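Rolamon pocket router review: mobile broadband for places the cable forgot

Fri 3 June

I've had the Rolamon in my bag since November and I still get a bit excited when I switch it on. We live at the far end of a valley where the fixed line gives up most evenings, so a little box that turns a phone signal into proper wifi was always going to get my attention.

Setting it up took one cup of tea. You slide in the SIM, hold the side button until the light goes green, and join the network printed on the base. The Lolik app does the rest, and it's lovely – big plain buttons, a clear data counter, and a guest network you can turn on with one tap. Mine read 3,457 MB at the end of a week of video calls and far too much radio!

It holds 3 devices without a wobble and slows down a little after that. The signal gets through our 2 thick stone walls, which my old Brirnard never managed, and the 256 MB of built-in storage is handy for keeping a few forms and tickets on.

Grumbles? The charging lead is silly and short, and the Võ network, which I use at home, needed its settings typed in by hand. The help page for that is only in the app, so do it before you lose your old connection. 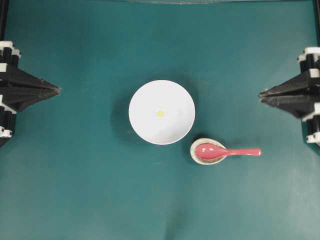 Filed under: Home Internet

I'd buy it again tomorrow. If you get even a weak phone signal by an upstairs window, put the Rolamon on the sill and give it a go – I was streaming films by bedtime on the first day.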